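What is the grocery robot teaching them?
By Xiomara Hutchins
28 September 2024

Every fall the robotics club at Forsyth High asks the parents for money, and every fall I write the check and keep my mouth shut. This year the request was for 2,000 dollars, so I am going to say something first.

The club has 16 students and one project, which they call Vima. Vima is supposed to pack groceries. The kids will take it to the Brernley regional in October, where teams get 30 minutes to move produce from a tray to a shopping basket. I sat through two practice sessions this month to see what the fuss was about.

I like these kids. They argue well and they stay late. What bothers me is how little of the arguing is about anything they made. The arm came out of a catalog. So did the hand. The software that decides where the fingers go was downloaded, and when I asked a junior how it chose a grip, she told me it "just learns it." I asked what it learns from. She said from us, doing it over and over.
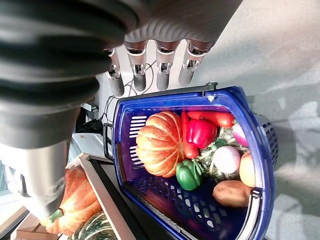
So that is the afternoon. A student guides the arm to a pepper or an onion, the arm goes to the basket, and the run gets saved. Then they do it again. The coach wants 200 saved runs before the regional. My first summer job was bagging at a supermarket, and I got paid for mine.

The coach says patience with data is a real skill and that working engineers spend their days this way. Maybe they do. I'd still like to see a sophomore take a motor apart. The old club built an ugly cart that steered into walls, and every kid on it could tell you why it steered into walls.

Then there is the fake-looking produce. A real peach bruises. A real onion sheds its skin all over the place. If Vima wins at Brernley, the school newsletter will say our students built a robot that can shop for your grandmother, and I'd ask the newsletter to hold off on that.

I'll pay my share again. But I want part of the money spent on a workbench and some screwdrivers, and I want that in writing before the check clears.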